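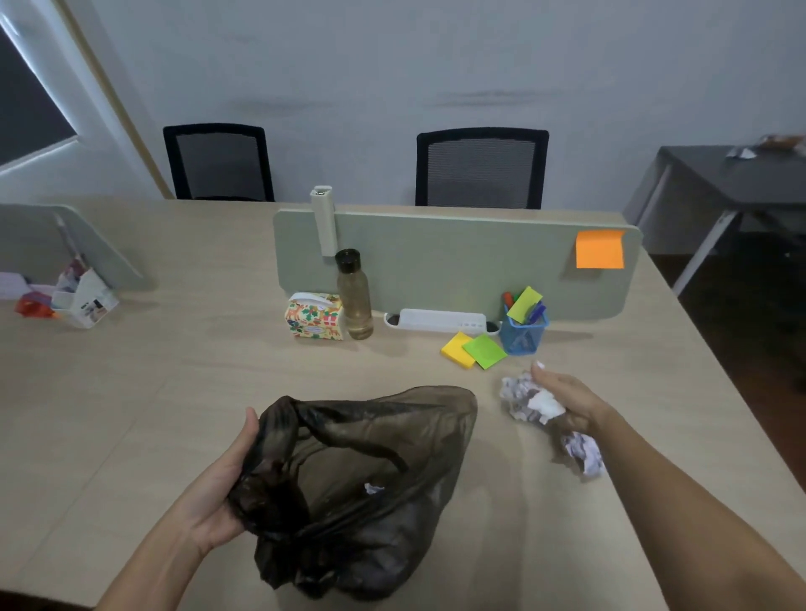 Home Guides Desk Tasks Safety Support

Reading time: 2 minutes

4. Recording a desk clearing task

This section is for the operator who wears the head camera. The rules are the same at the Surnwood and Clondville sites.

4.1 Before you start

1. Remove from the desk every paper which shows a name, an address or a signature. Papers standing in an organizer count also.
2. Close every bottle with its cap. An open bottle stops the session.
3. Leave the pens, the note pads and the tissue box where they are. The robot must learn to work near them.
4. Start the recording and hold both hands still, palms down, until the tone.

4.2 During the task

5. Take the garbage bag by its opening with one hand. Keep this hand on the bag until the last piece is inside.
6. Pick up one piece of paper at a time with the other hand. Open the fingers fully before you reach for it.
7. Do not lean forward to see better. Turn the head slowly and keep both hands in view.
8. Finish within 60 seconds. If you need more time, let the recording run and mark it "long".

Note: A black bag hides the fingers easily. Let the film hang down on the table and do not lift it in front of the other hand.

CAUTION: If there is a power strip on the desk, keep the bag and all liquids away from it. Do not pull the bag across the sockets.

CAUTION: Do not collect broken glass or blades by hand. Stop the recording and inform Rosine Rey.

4.3 After the task

9. Write the session number on the sheet. Do not use a number again, also when the recording was bad.
10. Delete nothing by yourself. Requests for deletion go to Romain Arnaud, in writing.

Prirkska Operator Guide | Contact: Bodin office, room 700 | Back to top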